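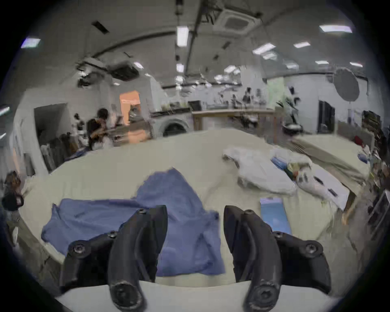

The big table, blue cloth, bags to the right.

Gallery: The Matholm Workroom in May

Fraser Niven asked me to put the workroom pictures up before everyone forgot what the place looked like in use. I had 862 of them on the card. After a long evening at the kitchen table it was down to 61, and then Fraser pointed out that most of those were the same table with the cloth moved six inches to the left. So you get one picture and a lot of notes. Fraser says this is a gallery. I have stopped arguing with Fraser.

For anyone who hasn't been up the stairs: Matholm is one big room where people come to sort, wash, fold, mend and bag up textiles, mostly for the Weltusness clothing swap. It was a showroom once and still has the ceiling for it. You bring a lunch and you leave with lint.

The table
Cream top, white edge, bigger than my first apartment. Everything that comes in lands on it, and quite a lot of it never leaves. We bought it from Zavard when they closed the upstairs office, and getting it through the door took a whole morning and a piece of the door.

The blue cloth
Somewhere between blue and lavender, depending on who is trying to give it away. I have heard it called a tablecloth, a curtain and "a start on something." In the picture it's in a heap of folds, the natural state of all fabric at Matholm. There is a folding chart. It's a very nice chart.

The bags
White plastic, heaped up, crinkling at anyone who walks by. We save them all. I once proposed throwing some out and was looked at as though I'd suggested selling the washer. You can spot some blue packaging in there too, along with yellow and green odds and ends that belong to the "later" category.

The little blue booklet
Next to the bags, lying flat. Could be a card. If it's yours, come and get it, or it goes in the drawer with the other 58 things that are somebody's.

The papers
A stack of printed sheets at the right-hand side of the table. We are a paper-based organization in the sense that we own paper.

The shelf
Over on the right, packed tight. I tidied it in the spring and put everything back in an order that made perfect sense to me. I have since been asked to stop.

The washer
Front loader, round dark door, out in the middle distance. Guo repaired it last winter and it has only walked across the floor 2 times since. Please don't overload it. Please also don't stand there watching it, there's a line.

The long wooden table
To the right of the washer, with things on it. Officially it's for finished work.

The counter
Over on the left, where people end up standing no matter how many seats we put out. The orange glow through the dark doorway behind them is much admired by visitors, who then ask if we could have it in the main room. We could not.

The round gray thing on the wall
A photo reflector, hung above the dark cabinet. Excellent for taking pictures of coats. I've been asked twice if it's a gong.

Doors open at ten. Bring your own bags, or take some of ours. Take a lot of ours.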